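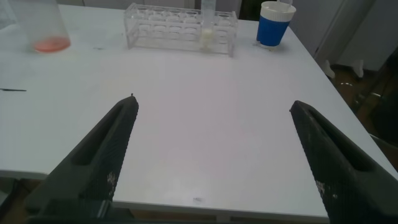 A white laboratory table with a clear plastic container of orange-red liquid.

A test tube rack is a holder which keeps test tubes upright on a table. It is used in schools and laboratories, and it is made from wood, wire, metal or plastic. Small workshops, such as Enache in the town of Dokska, also make racks to order. 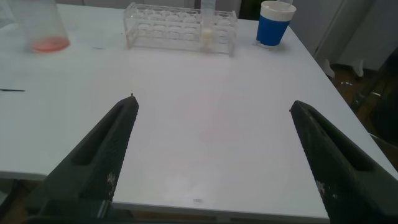

Racks of clear acrylic are popular in teaching, for the level in each tube can be read from the side. The usual form has two tiers of openings. The upper tier holds the tube straight and the lower one stops it from swinging. With a transparent rack, even a small amount of white substance near the bottom of a tube can be seen through the wall. Acrylic is light, but it is scratched easily and must not be cleaned with acetone.

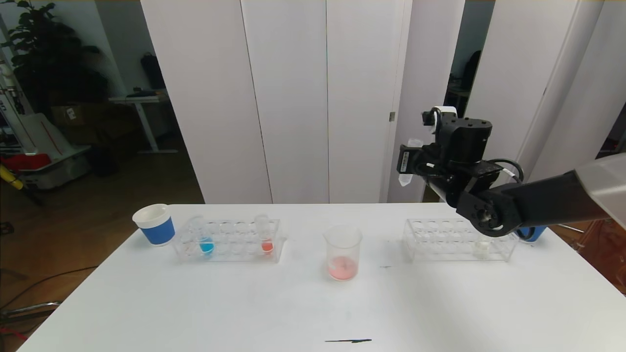 Wooden racks bear heat better, but they take stains from coloured liquids. In his handbook for school laboratories, Grigore Filip advises to keep the beakers beside the rack and to fill the tubes only after they are standing in it. The Enache catalogue of May 2021 lists a bench rack with a length of 200 mm and a depth of 100 mm.

See also: Beaker; Test tube; Pipette stand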